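From: Teodoro Ortuño
To: Barrios repair list
Date: Thursday, October 31, 2019
Subject: Re: Skovurero open day

Santosh Prajapati wrote:
> Did anyone get to the open day? I had a place booked in June
> but had to give it up. I'd like to know if the arm can handle
> processors or if it's still only doing memory.

Hello Santosh,

I went with two others from Arnix. There were 14 of us in the group. The demonstration was on Dell towers, laid on their side with the panel off, and it does cover processors.

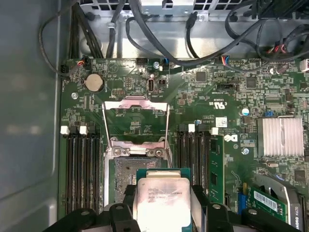

I had expected them to use bare boards on a bench. Working inside the case is harder, as there are cables and a drive cage to keep clear of, and I was glad to see it done that way.

They let us stand fairly close and took questions all the way through.

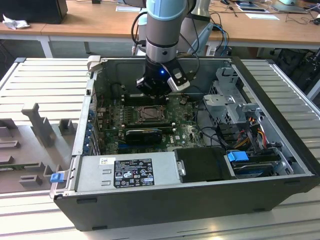

Does someone still have to open the case first?
At Skovurero a person takes the side panel off and puts the tower on the table. The arm only works on what is inside.

I asked about the memory slots too, as that is most of what we do here. They are close together and the latches are small – I have broken a few myself. 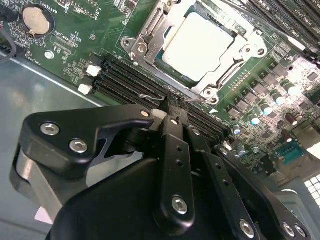 Gripper over the memory slots, processor in its bracket above

The talk afterwards was in room 11 and ran over. Stakoletti were there with a price list, but it was for the table and fixtures only, so I can't tell you what the whole thing costs.

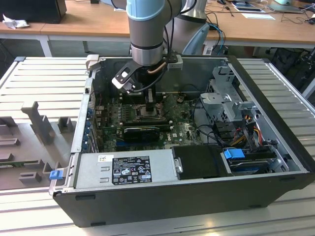 My own view is that it's too slow for us at the moment. It would suit a place with a lot of the same model coming in, and our shelves are a mixture. I'd still go again.

If you want the handout, it's in the shared folder under 2541.

Teodoro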